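The recycling in my house is governed by a treaty. I rinse, my husband flattens, and our daughter carries the bin to the curb on Tuesday nights while sighing loudly enough to be heard in the next county. Every party believes it has the worst of the deal. So when a company called Zikard invited me to come and see a pair of robot arms that put bottles in a bin, I got in the car with an open mind and, I'll admit, a certain amount of hope.

Zikard rents the back half of a former carpet warehouse, between a tile importer and a gym for toddlers. Up front there is a couch, a coffee machine with a handwritten warning on it, and a wall of sticky notes on which the company's ambitions are ranked by difficulty. "Bottles" sits near the bottom. "Fitted sheet" is at the very top, by itself, with a small skull drawn beside it.

I had asked to see the easy end of the wall. A person clears a few empties off a table without being aware of having done it. You can do it on the phone or in the middle of an argument, and plenty of us do our best clearing in exactly those circumstances. For an arm bolted to a bench, the same job begins with a nasty little list of questions. Which end is the neck? How hard can you squeeze something made mostly of air before it folds? And where does the bottle stop and the tabletop start, when you can see one through the other?

Clear plastic is famously unkind to cameras. Glare looks like an edge, and an edge looks like nothing at all. The engineers at Zikard talk about it the way gardeners talk about slugs.

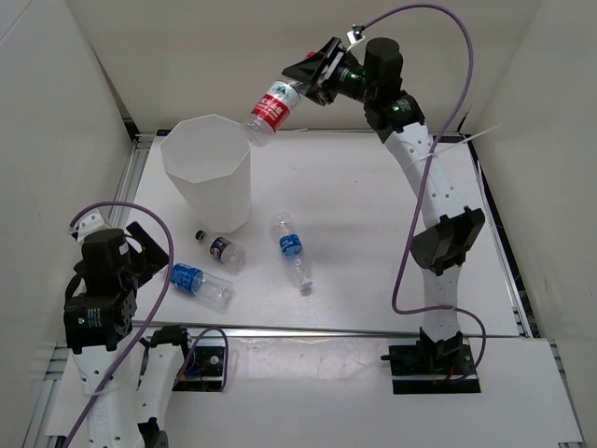 Gomon, reading a draft of this piece, wrote back that I was being far too patient with everybody involved. "My grandmother could clear a table for twelve with a baby on her hip," the note went on. "Wake me when it does the baby."

It's a fair complaint, and I carried it around with me for a week. The people who build these things have a standard answer, which is that we are bad judges of our own talents. We think chess is hard and picking up a sock is easy, having forgotten the years we spent on the floor learning about socks. A grandmother clearing a table is drawing on a lifetime of practice and a pair of hands that can feel a bottle start to slip. An arm with a two-sided grip has to make do with a good deal less.

Still, the bin at the end of the arm's reach is the bin, and what I kept thinking about was everything that comes before it in my kitchen. The bottles at Zikard had no inch of flat soda in the bottom. They weren't wedged behind the toaster, and they hadn't been used to store buttons. Somebody had brought them to the table, and that somebody, in my household, is me.

I raised this at the warehouse and was told, with great good cheer, that mobility was a separate project. A lot of things turned out to be a separate project. Rinsing was one. Taking off the cap, as my town insists, was another. Knowing that the bottle on the left is still being drunk by a teenager who will be back in a minute is, I gathered, a separate field of science.

Shop floors are further along, mostly for the reason that a shop floor can be told to hold still. At Paltell, which packs bathroom fittings two exits down the highway, an arm has been moving boxes from a belt to a pallet for 3 years. It does 3000 boxes on a good shift. The boxes are the same size, they arrive facing the same way, and none of them is see-through. When I visited, a box came down the line with its flap up and the arm stopped dead, like a butler who has been handed a fish. A woman in earplugs walked over, pushed the flap down with one finger and walked away again. She does that all day, along with several jobs the arm doesn't know exist.

This is roughly where the whole business stands in May. Where the world can be arranged to suit the machine, the machine is excellent and doesn't ask for a lunch break. In a home, the arranging is the chore. By the time I had cleared my counter, separated the bottles and laid them out nicely on a white table for an arm to collect, I'd have finished the job and started resenting the arm.

The optimists have numbers, naturally. At Zikard I was offered two years as the date for a useful kitchen helper, and on the way to the parking lot another employee gave me seven. I asked whether the helper would do fitted sheets. There was a silence in which I could hear the toddlers next door.

I drove home with the window down. It was trash night, and the bin was standing in the middle of the kitchen, full, with a juice bottle balanced on top where someone had judged it to be a separate project. I pushed it down with my foot and went to find my daughter.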